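PLANTS UNDER OFFICE LIGHTS - notes for talk, Jan 22, 2024
Hashini Selvanayagam
(18 min, leave time for questions, Marjorie has the clock)

Start without hello slide. Go straight to the question: who has a plant at work. Hands. Who has killed one. More hands, wait for laugh, move on.

What this is: greenery and flowers in big rooms with tiled ceilings and round lights overhead. Lobbies, workrooms, showrooms. Not houses. Not greenhouses.

1. Light first
People look at a bright ceiling and think the plant is fine. Eyes adjust, leaves don't.
Tell the Brastel story - front room, lights on all day, gorgeous to stand in, everything leaning to one side by August. Pei-shan turned the pots every week and they evened out. Slowly. Say slowly.
Readings from Brastel: 400 lux at desk height by the inside wall, 3945 by the glass. Same room, same afternoon. Say both numbers twice, people write them down.
Lamp close to the leaves is a different thing from lamp in the ceiling. Don't get into bulbs, someone will ask about bulbs, send them to Halfdan.

2. Where to put it
Up high looks great. Leaves spill down, softens all that pale ceiling. BUT somebody has to get up there with water. Ask who. If no answer, put it lower.
Away from vents. Hold a strip of tissue where the pot would go, if it flaps pick another spot.
Don't block signs or anything on the wall people need to see. Walk the room with whoever runs it before you buy anyting.
Curved walls - everyone pushes the pots flat against them and there's a silly gap behind. Pull forward a bit, looks meant.

3. Broad leaves
Dust. Wipe both sides, damp cloth, hand under the leaf. Shanthi does hers on the first of the month, good enough.
Finger in the soil before watering. Second knuckle. Yes really the second.
Yellow at the bottom = usually too wet. Crispy edges = dry air or you forgot. Skip the chemistry part if running late

4. Flowers
Small blooms, soft colors, work better than one giant thing. Pinks and reds hold up under white light, lavender can go gray on you, try a stem in the room first.
Thin trailing stems: give them space to hang. Crammed against leaves they just vanish.
Put flowers next to green, not across the room from it. Kang job, we split them up and it looked like two different people had done it. (We had. Marjorie and me.)
Change the water, cut the stems at an angle, throw out the sad ones early.

5. Money, keep short
Sernonia quote was 3805 for the year with weekly visits. Skekari wanted fewer visits, bigger pots. Both fair. Ask what happens when a plant dies and who pays, get it in writting.

Handout is on the back table, one each. Water chart on the reverse side.

Leave last slide up during questions. 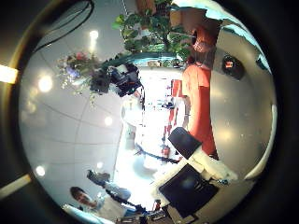
Questions. Repeat each one into the mic before answering. If it goes quiet, ask Pei-shan about repotting - she has plenty. Thank Halfdan for the room.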